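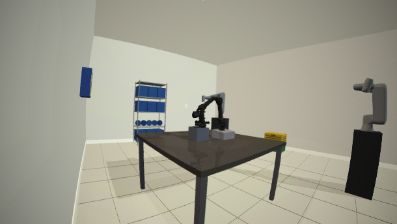
Handout 4: Can it put things away yet?

The short answer for this unit is "sometimes, if you let it choose the things." Putting stock away sounds like the dullest job in the building, and for a person it is. For a machine it is four jobs in a row: find the item, get hold of it, carry it, let go of it somewhere sensible. The simulated room has wire shelves along the back wall with blue bins on them, and a row of blue rolls on the third shelf. Bins are easy, or easy enough. Rolls roll. Keep that in mind before you tell your uncle the warehouse is finished.

Reading for March: the Rullgate report, section 3. Skip the foreword, which was written by someone selling something.

The Drastberg trial is our main case. Its arm made 222 attempts at shelving in simulation and got 105 of them right. The press release called this "near human." I would like to meet the human.

Terms you need:
Grasp - getting hold of it.
Place - letting go on purpose.
Drop - the other kind.

For discussion: Trokero says its arm will do your dishes. Goicoechea says its arm will hand you a dish. Which claim would you put money on, and whose dishes would you use? Bring one chore from your own home, broken into steps. "Tidy up" is not a step.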